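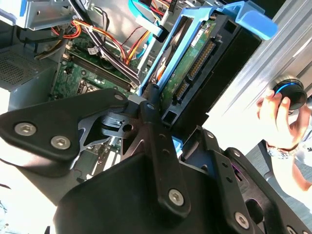 Tower open, drive still in the blue caddy, board side out.

Workshop notebook, May 2023
Refurb bench, Mwakalinga store

Carried on with the office towers. This is the batch that has to go out with no old disks in them, so every machine gets opened, the drive comes out in its caddy, gets a label, and goes to Brian for wiping or to the scrap crate.

Side panels first. Two of the thumbscrews on the older cases have been done up with a driver at some point and need one to shift them. Please put them back finger tight. I have had enough of chewed heads.

Cables: power off first, then data. Hold the plug by its body and pull straight. Salim levered one sideways in April and the plastic tongue on the drive snapped, and we lost a good disk over it. If the plug has a metal clip, press it in before pulling. The unclipped ones come away easily enough, but on a few machines they had been bent hard against the side panel and didn't want to move. On those I took the drive part way out first and had more room for my fingers.

Caddies: squeeze and slide. The plastic is going brittle on some of them. Don't throw out a cracked caddy until we know whether Dennis can get more - he has asked Festetti for a price on spares and is still waiting. Keep each caddy with its own case for now. They look the same between models but the rails are slightly different and a wrong one jams half way.

When handling the bare drives, hold them by the long sides and keep fingers off the board. They go on the mat board side up. I found a pair stacked on top of each other this morning with no bag between, which is asking for trouble.

Drive hours from the Drusisard sheet, first two read so far:
tower with the dented foot: 2,671 hours, no bad sectors, keep
tower with no front badge: 754 hours, slow to spin up, click on start, scrap

The low hours on the second surprised me. Chepkoech thinks it was a reception machine that got knocked about under a desk. Could be. I tried it on another power lead and another port and it clicked the same way, so I am not spending more time on it.

Dust was bad in the lower bays. Brush and vacuum before the drive goes back or a new one goes in, and check the front fan turns freely by hand.

To do:
ask Josphat where the small bags have gone
move the Cludex wipe station nearer the bench, lead is too short at present
write the asset number on the caddy as well as the drive - pencil, not marker
Brian to wipe the first one overnight and leave the printout in this book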